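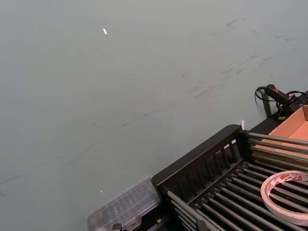

Hanne Zoëga thinks you can tell how somebody packs by where they put the tape down. She told me so on the phone before I went round, and she said to ask about the rack as well, and not to take the first answer.

So I asked. Birthe Bach sells second-hand plates and saucers by post from Lonwood, under the name Villeo, up to 20 parcels on a busy Saturday. Most of that happens at one table. "The rack was for drying," she says. "It came with me from the old kitchen. Then I had plates to sort and nowhere to stand them and it was just there. It's still for drying if I've washed a lot of stock. Mostly it isn't."

Mostly it is a place for tape, going by what I saw. Also for plates stood up in order of size, the packing slips, a pencil. "Anything that would roll off or get buried. If I lay a plate flat on the table somebody puts a box on it. Me, usually."

She has never bought a proper packing bench. Looked at one once. 186 for the cheap one, without the delivery, and it had a rail for the tape that only took one width. "I've got two sorts of tape. At least two. What am I meant to do with the other one?"

Tape is a subject she can go on about, and did. Clear for the outside of the parcel, always, so the address can be read if the strip goes over it. Duct tape for the bottoms of boxes that have been used before. "A used box is fine. People are snobbish about them. You look at the corners, if the corners have gone soft you put it in the recycling, if they're only creased you tape the bottom twice and carry on."

Does the duct tape not look awful? "It's on the bottom. Who is looking at the bottom."
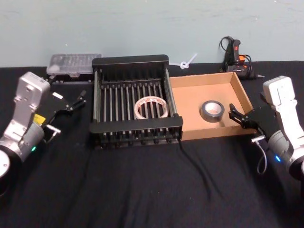
A roll in the rack and another in the box, which is how things stood.

I asked what the routine was, start to finish, and she said there wasn't one, then gave me one. Box open on the right. Rack in the middle. Paper in the bottom of the box, scrunched, more than you think. Plates wrapped one at a time and put in on their edges, same as they stand in the rack, never flat in a pile. Saucers down the side. Then more paper, and shake it.

"If you hear anything, start again. I don't care if it's ten at night."

It was nearly that when she lost a whole dinner service, two winters ago. She'd packed it flat to get it into a smaller box and save on postage. The customer was Svend Briem, who has since bought from her again and was nice about it, she says, nicer than she would of been. He sent back the one bowl that survived with a note saying it looked lonely. She kept the note.

After that the smaller boxes were used for books and nothing else. She gets the bigger ones from Bronness, the shop on the corner, who flatten them and leave them by the side door in the morning. Shallow ones too, with low sides. Those don't get posted. "That's a tray really. I put in what's going in the next parcel, and the tape goes in there with it if I'm moving to the other room. Otherwise I get to the other room and there's no tape."

And the cloth? "Stops the plates sliding. Hides the marks. Black shows every crumb of paper, which annoys my sister, but it means I do brush it down." Some days it's off for the wash and she works straight on the tabletop, which she doesn't like as much. Noisier, she says.

Her sister is Sille Juhl, who comes on Saturdays to do the labels. She would prefer the rack gone. I got this from Sille direct, in the hall, while Birthe looked for her glasses. "It takes up half the table. The tape drops between the rods if you stand it on its edge. You have to lay it flat." She shrugged. "I've stopped mentioning it."

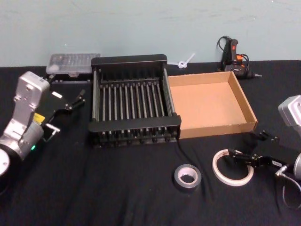 The table with the cloth on, rack in the middle, shallow box beside it.

Last year they sent out 400 parcels between them. Breakages she wouldn't give me a number for. Low, she said, then lower than the year before, then could we talk about something else.

We talked about tape dispensers. She has owned several. The sort with the teeth cut her thumb and the sort you wear like a glove made the clear tape split down it's length, so now it's scissors and a folded-over end. That was the one tip she wanted printed: fold the end over every single time, a thumb's width, before you put the roll down. Kedir Endale showed her that when they shared a market stall, and she reckons she's saved whole evenings of picking at it with a fingernail.

I said Hanne had told me not to accept the first answer about the rack. Birthe laughed and went to put the kettle on. When she came back she said fine, it was the only thing from the old kitchen she'd liked, and she wasn't going to keep it in a cupboard.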